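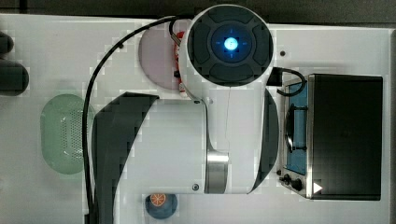 The arm's round joint, blue light on.

March 1, 2022

Second batch of the orange shrub is done, and it is better than the first. For batch one I used the ratio Rupert Baumgartner gave me: equal weights of fruit, sugar and vinegar. It tasted like salad dressing. This time I cut the vinegar to 104 grams against 128 grams of sugar and left the peels in the sugar overnight before adding any juice. The syrup has more oil in it and a bitter edge that holds up to gin.

Vinegar was the Zunik white wine, which is milder than the cider vinegar I had been buying. I strained through a coffee filter. Cheesecloth lets too much pulp through and the bottle clouds.

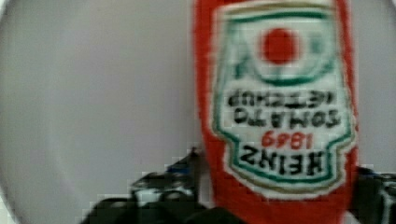

Tomato ketchup, upside down.

The drink I settled on is two ounces of gin, three quarters of an ounce of shrub and a half ounce of dry vermouth, stirred and served up. Shaking made it thin. I tried Barbier orange bitters in one round and left them out of the next, and I prefer it without.

The batch yielded enough for five drinks plus a little for soda. It should keep up to 57 days in the refrigerator going by the last one, which I finished in May before it turned. Next is grapefruit, same weights, with less time on the peel.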